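Archaeology and History > Lindsay Harbor Site > Visitor and Reader FAQ
Print this page | E-mail this page

Lindsay Harbor: Frequently Asked Questions 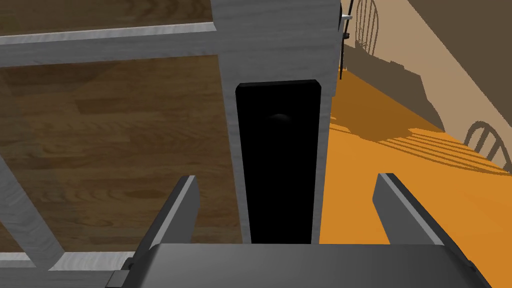 Greer Leckie wrote to ask why the site guide calls Lindsay a harbor when the shoreline now lies well to the west of the walls. The bay has filled with river silt. Cores taken below the lower terrace show marine mud with shell, then brackish clay, then field soil. The quay stood at the edge of the first layer.

When was the town founded?
The earliest house floors date to the late seventh century BC, based on imported cups found under them. A few older sherds came from a pit outside the wall. They show activity on the hill but are not evidence of a town.

What did the town trade?
Mostly oil and wine going out, with grain and metal coming in. The store building by the quay has produced 4,000 catalogued amphora fragments. Stamped handles make up a small share of these and have been published separately. Unstamped body pieces are sorted by clay type only.

Did the town mint its own coins?
Yes, for a short period in the fourth century BC. The issues are small bronze pieces with a ship's prow on one side. No silver is known. Awuor Mosoti's list of the coins gives 22 examples, all from recorded contexts. Pieces offered on the market are left out.

Is Citau the same place as Lindsay?
No. Citau is the inland settlement on the river road. Older maps put both names on one hill, and some guidebooks still copy this. The two sites had separate cemeteries and used different roof tile.

Why was the harbor abandoned?
Silting is the main cause. The quay was extended seaward on 2 occasions, and the second extension was never finished. Occupation continued on the upper terrace until the third century AD, on a smaller scale. The burned layer in the store building is earlier and is not connected with the end of the port.

How long was the city wall?
The traced section measures 300 meters. The north side has been lost to quarrying, so a full circuit length can't be given. The Trisent survey estimate assumed a regular plan and should not be cited.

Where are the inscriptions?
In the Hikness study collection. Casts of the two decrees are on display at the site office. Readings follow Yevdokiia Stasiv's edition, with line numbers unchanged.

Can I visit the quay?
The path to the lower terrace is closed in July for field work. At other times it is open during site hours. The store building can be viewed from the path only.

Last revised Fri 27 October

Filed under: Ancient Ports, Trade and Coinage
Shares: 14 | Comments (3)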